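Mamberg、曲線カウンターと床の見切りを一体で設計・施工する「Kerex」の受注を開始
店舗・受付まわりの内装改修向け 名古屋市内の「Clereck」で実物を公開

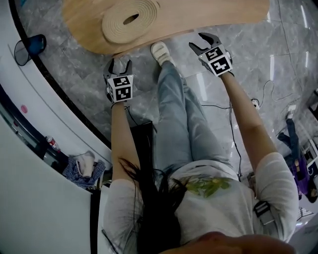

2024年7月28日、店舗・オフィス内装の設計施工を行うMamberg株式会社(本社:愛知県名古屋市、代表取締役:Ynyr Prosser、以下「Mamberg」)は、曲線カウンターとその足元の床見切りを一体で設計し、施工まで請け負う内装サービス「Kerex」の受注を開始しました。対象は小規模な店舗、診療所の受付、ショールーム、共用ラウンジなどの改修工事です。あわせて、名古屋市内にある当社の内装展示室「Clereck」の床とカウンターをKerexの仕様に改め、来場予約の受付を始めました。Clereckの床は光沢のある灰色の大理石調タイルで、そこに白い曲線カウンターが弧を描いて延び、床と接する内側の縁には暗い色の見切りがカウンターの弧に沿って入っています。

Kerexは、カウンター本体、足元の見切り、周囲の床タイルを一枚の図面で扱い、同じ担当者が採寸から据え付けまでを受け持つサービスです。これまで当社では、カウンターは家具工事、見切りとタイルは床工事として別々に見積もりを作成し、別々の日程で現場に入っていました。Kerexではこの二つを一つの契約にまとめています。

■開発の経緯

曲線のカウンターは、受付や物販の什器として以前から根強い要望があります。客の動線が角に当たらず、狭い区画でも通路を取りやすいことが主な理由です。一方で、改修工事の現場では床との取り合いが問題になりがちでした。四角いタイルを弧に合わせて切ると、切り口の細かな凹凸がカウンターの足元に並びます。隙間をシーリング材で埋めると、幅が場所によって変わり、清掃を繰り返すうちに汚れが目立ってきます。

当社が過去に施工した曲線カウンターのうち46件について引き渡し後の状態を点検したところ、手直しの依頼が最も多かったのは天板でも扉でもなく、足元の見切りでした。内容は、見切り材の端部の浮き、継ぎ目の段差、シーリングの黒ずみなどです。いずれも使用を妨げるものではありませんが、受付や売り場の正面にあたるため目につきやすく、利用者から店舗の担当者に指摘が入る例もありました。

点検の結果を受けて、設計部では見切り材を後から床に合わせる従来の手順を見直しました。先にカウンターの弧を実寸の型で決め、その型を使って見切りを曲げ、タイルも同じ型で切断します。一つの型を三つの工程で使い回すため、工程ごとに生じていた寸法の差が減りました。

設計部でKerexの開発を担当したPhilomena Akpaluは、次のように述べています。
「図面の上では、カウンターの弧と見切りの弧は同じ線です。ところが現場では、家具の職人と床の職人がそれぞれ自分の型を起こしていました。どちらも正確に作っているのに、合わせると端でずれます。型を一つにしてからは、据え付けの日に削って合わせる作業がほとんどなくなりました」

■サービスの内容

カウンター本体
腰壁と天板で構成する造作カウンターです。一台の長さは標準で3,000mmまでとし、それを超える場合は分割して製作し、現場で接合します。分割する場合の接合位置は、椅子を置く場所や精算機器を置く場所を避けて設計時に決めます。表面の色は白を基本に9色から選べます。白は艶を抑えたものと艶のあるものがあり、床の仕上げに合わせて見本で確認いただきます。

カウンターの内側には、奥行き300mmの棚または開口部を設けることができます。手荷物や清掃用具、飲み物など、業務中に手元に置くものの一時置きを想定したものです。扉を付ける仕様と付けない仕様があり、曲率のきつい部分では扉なしを推奨しています。曲面に扉を付けると、開いたときに隣の扉と干渉することがあるためです。

床見切り
カウンターの足元に沿って入れる帯状の部材です。濃色を標準とし、床が濃い色の場合には淡色も用意します。見切りを濃くすると、清掃時に機器や靴が当たってできる擦り傷が目立ちにくくなります。見切りは交換を前提にした納まりとし、傷みが出たときにはカウンターを動かさずに該当の区間だけを取り替えられます。

床タイル
当社が内装用に取り扱うタイルシリーズ「Bratu」から選択いただきます。Clereckの床に使用した灰色の大理石調のほか、無地の石目調、粗面の屋外対応品があります。既存の床を残したままカウンターだけを改修する場合には、見切りの周囲に限って張り替える部分施工にも対応します。

光沢のあるタイルは照明や窓の光を映すため、部屋が明るく見える反面、足跡や水滴の跡が見えやすくなります。雨の日に濡れた靴で人が出入りする入口では、粗面品との張り分けを提案しています。張り分ける場合の境目にも、カウンター足元と同じ見切り材を使えます。

■曲げ加工と型について

型には、曲げることのできる薄い木質の板を使います。採寸の際に現場へ板を持ち込み、床の上で実際に弧をつくって通路の幅を確認してから線を決めます。図面だけで決めた弧は、立ってみると思ったより通路に張り出して感じられることがあります。板を立てて人が横を歩き、椅子を引き、台車を通してみると、打ち合わせの段階では出なかった意見が出てきます。

決まった弧は床に写し、型板に切り出して工場に持ち帰ります。カウンターの腰壁、見切り、タイルの切断は、すべてこの型板を基準に進めます。型板は引き渡し後も当社で保管し、見切りの交換や増設の依頼があったときに再び使います。保管期間に制限は設けませんが、区画の移転や解体の連絡をいただいた時点で処分します。

現在、型板の保管にかかる費用はサービスの料金に含めています。型板の譲渡を希望される場合は、引き渡し時にお申し出ください。

■Clereckでの公開

Clereckは、当社が名古屋市内で運営する内装展示室です。以前は壁紙と建具の見本を中心に展示していましたが、Kerexの受注開始に合わせて床とカウンターを入れ替えました。床には電源コードなどの配線が出ていることがあり、カウンターの周辺にも日用品や資材が置かれています。足元に注意してご見学ください。

展示の主な見どころは、カウンターの弧と見切りの取り合いです。見切りは床に近い位置にあるため、立ったままでは細部が見えにくいことがあります。しゃがんで確認いただけるよう、膝当て用のマットを貸し出します。タイルの切り口の見本は別に用意しており、従来の方法で切ったものと型板を使って切ったものを手に取って比べられます。

色見本は展示室の照明の下と窓際の両方でご覧ください。白の艶あり仕様は、灰色のタイルが映り込むことで、見本帳の小片で見るよりもやや青みを帯びて感じられる場合があります。実際の店舗の照明に近い条件で確認したい場合は、使用予定の電球やランプの色温度をお知らせいただければ、近い色の照明を用意します。

見学は予約制で、所要時間は打ち合わせの内容によって異なります。平面図や区画の写真をお持ちいただくと、設置できるカウンターの長さと弧の目安をその場でお伝えできます。図面がない場合は、間口と奥行き、柱の位置をメモした手書きの図でもかまいません。お子様連れでの見学も可能ですが、加工見本には角の鋭いものが含まれるため、見本棚のある区画では手をつないでお進みください。

■施工の流れ

お問い合わせの後、担当者が現地を確認し、概算の見積もりを提出します。概算の段階では費用はかかりません。内容に同意いただいた後、型板による採寸を行い、弧の位置を確定します。採寸には店舗の方の立ち会いをお願いしています。営業中の店舗では、閉店後または開店前の採寸にも対応します。

弧の確定後は変更ができません。型板に基づいて複数の部材の製作が同時に始まるためです。変更の可能性がある場合は、採寸日を延期していただくことをお勧めします。延期に伴う費用は請求しません。

工場での製作が終わると、現場では床、見切り、カウンターの順に据え付けます。床の接着剤が硬化するまでの間は、該当する範囲に立ち入ることができません。店舗を閉めずに工事を行う場合は、範囲を分けて施工し、仮の通路を設けます。仮の通路には養生材を敷き、夜間は当社の担当者が巻き取って片付けます。

引き渡しの際には、カウンターの足元を一周して見切りの浮きや段差がないことを確認いただき、清掃方法をまとめた資料をお渡しします。

■日常の手入れ

タイルと見切りは、ほこりを取り除いた後に水拭きし、乾いた布で仕上げてください。光沢のあるタイルに油性のワックスを塗ると、むらが出たり滑りやすくなったりすることがあります。カウンターの腰壁に付いた靴の跡は、薄めた中性洗剤で落とせます。研磨剤を含む洗剤は、艶あり仕様では表面を曇らせるため使用しないでください。

見切りの継ぎ目に砂や細かなごみが入り込んだ場合は、毛の柔らかいブラシでかき出します。金属製のへらは見切りの表面を傷つけます。ごみ箱や傘立てなどをカウンターの弧に沿って置くときは、底に滑り止めを貼り、見切りの上に載らない位置に置いてください。

■今後の予定

11月には、車椅子で利用しやすい高さの低いカウンターをKerexに追加します。天板の下に膝が入る空間を設ける仕様で、標準の高さのカウンターと弧をそろえて連結できるようにします。試作品はClereckでの展示を予定しており、受注の開始時期は改めてお知らせします。

見切り材についても、淡色の種類を増やす準備を進めています。現在の淡色は一種類で、木目の床と合わせたときに色が浮くという意見が寄せられていました。新しい色は、当社が施工した店舗のうち協力を得られたところで試験的に使用した後、正式に採用するかどうかを決めます。

代表取締役のYnyr Prosserは、次のように述べています。
「改修のご相談では、まず天板の素材や壁の色の話になります。足元の見切りについて最初から質問されることはめったにありません。それでも引き渡しの後に電話をいただくのは、たいてい足元の件でした。Kerexの見積書では、これまで一行で済ませていた見切りの項目を詳しく書いています。見慣れない項目が増えますので、分からない点は担当者に遠慮なくお尋ねください」

■サービスの概要

名称:Kerex
内容:曲線カウンター、床見切り、周辺床タイルの設計・製作・施工
対象:店舗、診療所、ショールーム、オフィスの受付および共用部
カウンターの長さ:一台3,000mmまで(分割により延長可)
内側の棚:奥行き300mm(選択制)
カウンターの色:9色
床タイル:Bratuシリーズ
価格:現地確認の上、個別に見積もり
施工地域:愛知県、岐阜県、三重県(その他の地域は要相談)

賃貸の区画で施工する場合は、着工前に建物の所有者または管理会社の承諾が必要です。承諾を得るための図面と工事説明書は当社で作成します。退去時の原状回復を考慮し、既存の床を傷めにくい置き敷きの下地を選ぶこともできますが、床の高さが上がるため、入口や扉の下端との調整が必要になります。

■会社概要

会社名:Mamberg株式会社
代表者:代表取締役 Ynyr Prosser
所在地:愛知県名古屋市
事業内容:店舗・オフィス内装の設計および施工、造作家具の製作、内装用タイルの販売
展示室:Clereck(名古屋市内、予約制)

■本件に関するお問い合わせ

Mamberg株式会社 設計部 Kerex担当
見学の予約および取材のお申し込みは、当社ウェブサイトの問い合わせ窓口で受け付けています。取材でカウンターや床の撮影を希望される場合は、三脚や照明機材の有無を事前にお知らせください。

記載の仕様は発表時点のものです。製品の改良により、色や部材の種類を予告なく変更することがあります。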